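Stika Community Boards > Motion & Perception > socket pose drifting between approach and place

Started by nel_wrangler, 26 January 2018

nel_wrangler
Posts: 102

Hi all. CPU swap on server boards, Dell, tower chassis on its side. Running Nel for planning, Stika 2D matching off the wrist cam for the socket pose. Global estimate is fine. The close one isn't. As soon as the fingers get down near the load plate the match score drops from 967 to under 700 and the pose starts wandering, mostly in yaw. Planner then re-solves every tick because I feed it the live pose (I know). Exposure is fixed, colour matching off.

Close view, gripper low, lever up:
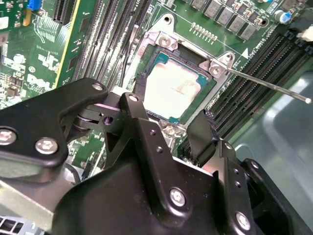 mbragg: Stop feeding it the live pose. Latch it at standoff and go in on force only. We went through all this with Hureo controllers and the live pose was the problem every single time, never the matcher.

nel_wrangler
Latching was my first go. Case shifts when the plate gets pushed, so a latched pose is stale by the time I'm placing. It's not much but pins are pins.

mbragg
Then fix the case. Clamp it.

nel_wrangler
There's a clamp on it. Sheet metal flexes anyway.

tobyfromperth
What's your template trained on? If it's the whole retention frame you're matching bright metal against a bright heat spreader and the edges will come and go as the wrist rotates. Had exactly this. Can you post one from further back, at an angle, with the score overlay off.

nel_wrangler
Whole frame, yeah. Further back, same gripper:

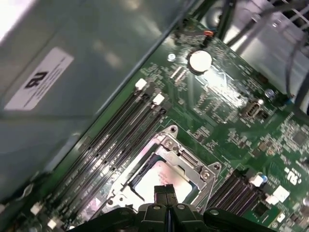
tobyfromperth
OK so template is your first problem I reckon. An edge model only works if the edges are there in every view, and you trained yours from one height, didn't you? Look at the heat spreader, nearly blown out, and the bracket around it isn't much kinder. Any gradient threshold tuned on a dull one is going to fall apart there. I'd drop the frame altogether and anchor on the memory slots. Long, black, straight, one bank each side of the socket, and the yaw you get off a line that length beats anything off a little square. The coin cell makes a decent third anchor to break the 180 flip. Then socket centre is just an offset from the board model.

mbragg
Offset from the board model assumes the board is where the model says, every revision. It won't be.

tobyfromperth
Per-SKU file. Not hard. You calibrate it once at standoff with the socket visible.

mbragg
"Not hard" until there's 400 of them.

Judite Bragança
Moderator
Both of you are half right imo. Slots for yaw, frame for the centre, fuse them and weight the frame by its own score. Skunex does this in the tooling already, look for the weighted anchor node. But nel_wrangler, what's your camera-to-tool calibration like? Drift that gets worse as you come down smells like hand-eye to me, not matching. And do you have a fixed camera to check against?

nel_wrangler
Hand-eye was done in December, not since. Yes there's a fixed one beside the cell, I only use it for collision checking and tray poses. Grab from it:
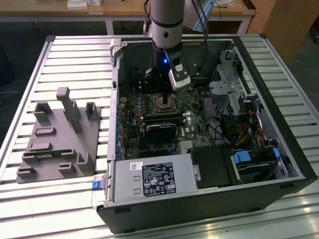
So in principle I could track the case edges from there and subtract the shift. Resolution is rubbish for sockets but for gross movement of the chassis it might be enough. Latency is the thing, the fixed stream comes in late and Nel doesn't timestamp it properly. Is that still a known bug?

Judite Bragança
Moderator
Still open, yes. Stamp it yourself at the driver and ignore the Nel clock. And redo hand-eye before anything else please, no point tuning on top of a December calibraton.

mbragg
Agree with that at least.

nel_wrangler
Right. Redid hand-eye this arvo, yaw wander is well down but not gone. Then retrained on the slots like Toby said, with the frame as a weighted second. Socket open, chip in the fingers, holding at standoff:

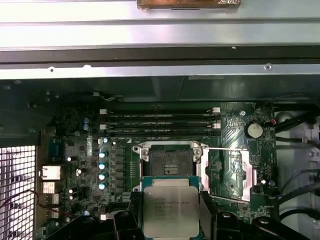
Replanning is now off below standoff, so mbragg gets his latch, only I let the fixed camera bump the latched pose if the case edge moves past a threshold. Re-solve count went way down. Haven't let it do the final descent unattended yet. Force threshold on contact is a guess atm, copied from the memory module routine and probly too high for pins.

mbragg
Way too high. Modules you shove. Don't run that number anywhere near a socket.

tobyfromperth
+1. Start at almost nothing and creep. Also log the frame score seperately from the slot score or you won't know which one lied to you.

nel_wrangler
Will do. Anyone got the Skunex weighted anchor node working with a rotated ROI? Mine ignores the rotation and I can't find the flag.

Judite Bragança
Moderator
It's on the parent node. Next release moves it, February if they stick to it.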